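Keeping a two-arm block cell alive
Speaker notes, Thoa Tôn

Slide 1: title

Hi everybody, I'm Thoa, I look after the block cell at Callent. If you came for the learning talk, that's next door and I won't be hurt if you sneak out. I'm going to talk about cables, screws, wiping things down and why I own so many paint markers.

(Wait for the door to stop banging. Ask if the back row can hear.)

Slide 2: what the cell does

Quick version, because half of you have one of these at home base. Arms over a table, wooden blocks, a couple of plastic bins. The software people at Skavlow send us a new build, we run it, they get their logs, everybody argues in the chat. My part is making sure that when a run goes wrong, it's the build's fault and the cell is fine.

When I took over in October we were losing a good chunk of every morning to stuff that had nothing to do with the software. A gripper that didn't close all the way. A joint that had crept. A camera somebody bumped with a backpack (that was me, the first time). So I started a morning routine, and this talk is pretty much that routine.

Slide 3: the morning walk

I get in, lights on, arms still powered down, and I put my hands on everything. I mean that literally. Wiggle each link and feel for play. You get good at this faster than you'd think! After a few weeks you can tell a loose bracket from a worn gear just by the way it clunks.

Then the cables. Cables are my number one. Ours loop around the joints, and the loop has to be big enough that the joint can go to both ends of its travel without tugging, but small enough that it doesn't catch a fingertip or drag across the blocks. I move the arm by hand to one end, look, move it to the other end, look. If the loop goes tight anywhere I redo the tie. Soft ties only, please. We had hard zip ties on there from the first build and they'd chewed a groove into the jacket.

Power on after that. I check the lights on the housings, home both arms, open and close the grippers 30 times while I drink my coffee, and listen.
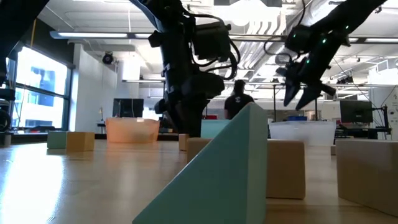
Our table with the blocks out, gripper open on the right-hand arm.

(Leave this one up for the next bit, people like to look at it.)

Okay, so grippers. Two fingers, and the pads on the fingers are the part that wears. New pads grab painted wood really nicely. Then they pick up dust and a bit of paint and go shiny, and one day the tall block starts sliding out and Skavlow gets a log full of drops. I used to change pads when somebody complained. Now I change them at 200 hours whether they look bad or not, and I write the date inside the finger with a paint marker. Silver shows up best on black, by the way.

Changing them is a ten-minute job if you do it in the right order. Arm parked, power off at the switch and not from the screen, fingers all the way open. Back both screws out halfway before you take either one out completely, or the finger twists and you'll be chasing a tiny shim around under the table. Clean the metal with alcohol, let it dry, new pad, press and hold. Then close the gripper on a strip of paper and pull. If the paper slides out on one side you've got it on crooked. Do it over.

Slide 4: the calibration story

(Tell this one slowly, it's the part people write down.)

We had a week where the left and right arms disagreed about where the table was. Tiny bit, but enough that one of them would come down and tap the top of a block before grabbing it. I recalibrated. Fine until lunch. I recalibrated again. Fine until lunch. I swapped a motor, which cost me a whole evening and a bag of tortilla chips, and the next day, fine until lunch.

The answer was the mount. One bolt under the base had worked loose, and once the arm had been moving for a few hours the whole thing settled over a hair. I'd checked every joint from the base up and never the bolts holding the base down. It took 134 calibration runs in the log before I got on the floor with a flashlight. I'm not proud of that number, but I promised I'd say it out loud.

So now there's a paint stripe across every mounting bolt and onto the plate next to it. If the stripe doesn't line up, the bolt moved. You can check the lot from a crouch before your coffee's ready. Best change I made all year and it cost one marker.

Slide 5: light

Shorter slide. We're next to a big window, and glare on a wood table moves around all day long. I love the window, I'm not giving it up. What I do is shoot a reference picture of the bare table before the first run and another one after lunch, and save both with the logs. When a grasp goes funny we pull those up first. The guys at Nostumberg put up blinds, and they tell me it helped a lot, so ask them too.

Slide 6: spares shelf

What I keep within arm's reach: finger pads, one complete gripper, a full set of cables already cut to length, the soft ties, shims in a jar with a lid (the lid matters), thread locker, and one spare motor already set up with its ID. Set up the ID when it comes in the door. You don't want to be reading the manual with three people standing behind you.

Our cables come from Đinh, lead time has been around 21 days for us, so I reorder when I open the last set.

Slide 7: handing it over

If you're the only one who can do all this, take a vacation and see what happens. I did, and came back to a gripper held together with tape. The checklist is now taped to the cabinet, one page, big type, and whoever runs the cell first that day initials it. I skipped my own initials twice last month and got called out for it both times, so it's working okay.

(If there's time: pass the worn pad and the new pad around the room. Get them both back!)

Questions. Somebody always asks about grease. Very little, only where the maker says, and wipe off what squeezes out before it finds its way onto the blocks.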